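The laptop you already have is probably fine
Sun-ja So, October 17, 2020
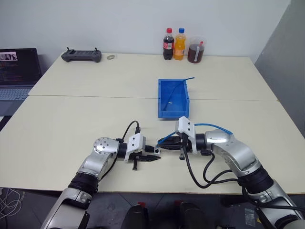

Every August, as regularly as the wasps, my inbox fills up with people asking which laptop they should buy. Some of them are parents with a child off to college, some are friends of friends, and one was my dentist, who waited until I had a mouth full of cotton wool before he got going on the subject. I love being asked (I really do, please don't stop!), but I have noticed that my answer has changed over the years, and this year I gave the same one to nearly everybody. Keep the one you've got, and spend a little money on it.

I know how that sounds coming from somebody who has written about computers for most of her working life and who gets a small, shameful thrill from peeling the film off a new screen. I'm not against new things. I just think we've got into a habit of treating a laptop like a carton of milk, with a date stamped on the side after which it must go off, and the habit is costing ordinary people a good deal more than they can spare, particularly this year, when so many of us have had to turn the kitchen table into an office and a classroom at the same time.

Let me tell you about my own machine. It's a Kermani, the plain grey one with the slightly spongy keyboard, and I've had it for 9 years, sorry, nine years, my editor likes the small numbers spelled out. By last winter it was dreadful. I would press the power button, go and fill the kettle, make the tea, drink a fair bit of the tea, and come back to find it still thinking about whether to show me the desktop. I had more or less picked its replacement, a very handsome Stavix with a screen that folds all the way round, which I would have used in that position perhaps twice, to show people that it did.

What stopped me was the price, if I'm truthful. The model I wanted was a shade over £1,000 once I had added the bigger drive, and I sat there with my card in my hand and felt a bit sick. So I did what I ought to have done years before and took the old one to the little repair shop in Patau, up the stairs next to the bakery, where a very patient young man put in a solid state drive and a second stick of memory and cleaned out what he politely called "some fluff". I went away and bought a cheese roll. When I came back the thing started up before I had got the crumbs off my coat!

It has been like that ever since. I write on it, I do my video calls on it, I keep 12 tabs open when I should have two, and it copes with all of it. The battery is nothing to boast about, and I wouldn't ask it to edit a wedding film, but then I don't edit wedding films, and neither, I suspect, do you.

Now, I can hear a few of you getting ready to write in, so let me be fair to the other side. There are machines that really are finished. If yours can't get security updates any longer, you need to move it to a system that does get them or stop using it for your banking, and I won't budge on that. If the hinge has gone and the screen is hanging on by its ribbon, the repair may well cost more than the computer is worth. And plenty of the thin and lovely models sold in the last few years have their memory soldered down and their batteries glued in, so that the friendly young man up the stairs can do very little for you except look sad.

That last point is the one I get cross about. I looked at the new Clostuvo range last month, and it's a pleasure to type on, with a screen so sharp that I went and cleaned my glasses. But you can't add memory to it later, and you can't get at the battery without a heat gun and a steady nerve, and none of that was mentioned on the box. I think it should be. We expect a fridge to tell us how much electricity it will use, so I don't see why a laptop shouldn't tell us, in large friendly letters, whether it can be mended and for how long the maker will sell the parts. I'd put up with another couple of millimetres of thickness for that and never notice them in my bag, underneath the umbrella and the library books.

People sometimes say to me that all this tinkering is fine for those who know what they're doing, and I do see that. Opening up a computer for the first time is frightening. But you don't have to do it yourself, any more than you have to service your own boiler, and a good many towns still have a small shop that will take a look and tell you straight whether it's worth the bother. Ring first, ask what they charge just to look, and back up your photographs before you hand it over. (Back up your photographs anyway. Do it tonight, after you've done the washing up.)

And if you've read all this and still want the new one, then go and have it, and enjoy peeling off the film. Only do ask in the shop whether the drive and the memory can be changed, and see what sort of face they make. As for the old one, don't leave it in a drawer. Mine was nearly headed for the cupboard under the stairs, next to the fondue set, and I'm typing this on it now.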